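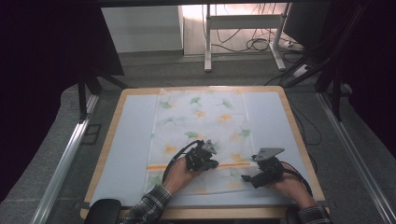 One reader of the pilot report objected that a shortlist tells us more about who filled in the form than about who made the best record, and asked why we had counted nominations at all. Several of the label managers we spoke to made the same point. We kept the measure, but used it only to date an artist's first public recognition.

4.2 Nominations and later bookings

The regional music awards at Cisholm received 354 entries over the period studied, of which 113 reached a shortlist. Entries came from bands, solo singers and a small number of choirs. For each shortlisted act we compared paid bookings in the year before the announcement with those in the year after, using listings from the Zamano and Skandar halls.

Shortlisted acts played more often in the second year, but the rise was uneven. Most of it came from acts that already had an agent. Acts that booked their own dates saw little change, and three of them played fewer shows than before. Choirs were left out of this comparison, as their concerts follow the church and school year and are seldom paid.

The interviews on stage dress are reported in Section 5.

Winning, as against being shortlisted, made a smaller difference than we had expected. Around 30 of the acts in the sample won in at least one category, and their bookings rose only slightly more than those of the losing nominees. The Admasu prize – given for a first album – was the exception. Its winners were offered support slots outside the region within months, usually by promoters who had sat on the judging panel in May.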